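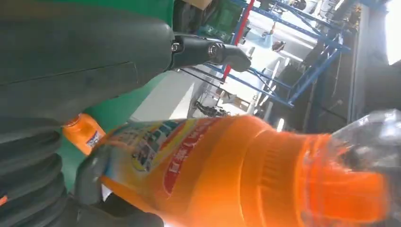 I finally did the thing I've been telling all of you to do for years, and moved my passwords out of the browser and into a proper password manager. It took most of a rainy weekend, a pot and a half of coffee, and more muttering than I'd like to admit.

The browser had 429 saved logins in it. I had guessed maybe a hundred! A lot of them were for shops I bought one thing from and never went back to, and a good number were the same password with a different digit stuck on the end (yes, I know, I write a newsletter about this stuff).

I went with Nenine in the end. I tried Ellus first and liked the way it looked, but it kept offering to fill my work login on my bank's page, and after the third time I gave up on it. Nenine is plainer and the phone app is a bit slow to open, but it fills in the right thing on the right site and that's pretty much all I want from it.

The import itself was quick. You export a file from the browser, point Nenine at it, and wait. Please, please delete that file afterwards, and empty the trash too - it's every password you own in plain text, sitting in your Downloads folder next to the pizza menu. Then go turn off password saving in the browser, or you'll end up with two lists that slowly drift apart. I missed that step and had to go back and fix 15 entries by hand on Sunday night.

For the main password I used five random words and wrote them on a card that lives with our passports. Kacper Adamczyk wrote in last October to say he'd forgotten his after a two-week vacation and had no copy anywhere, and I've thought about his email quite a lot since. He got back into everything, one reset link at a time, but it cost him most of a week.

What I haven't done yet is the cleanup. My plan is to change the email and bank ones first, then do one old account a day while the kettle boils. Some will just get closed. The forum for a printer I threw away in Wallcombe three houses ago can certainly go, if I can work out which email address I used.
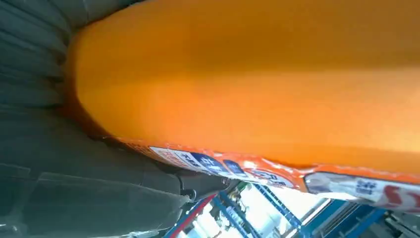

## From the mailbag

A couple of you asked whether you still need two-step codes once you have a manager. I'd say yes, at least for email and anything with money in it. I keep mine in a separate app called Gu, so one lost login doesn't hand over the whole lot. Print the backup codes while you're in there and put them with the card.

If you've moved from one manager to another lately, write and tell me how it went, especially if your notes and secure files came across. Mine arrived with all the line breaks missing and I'm still tidying them up.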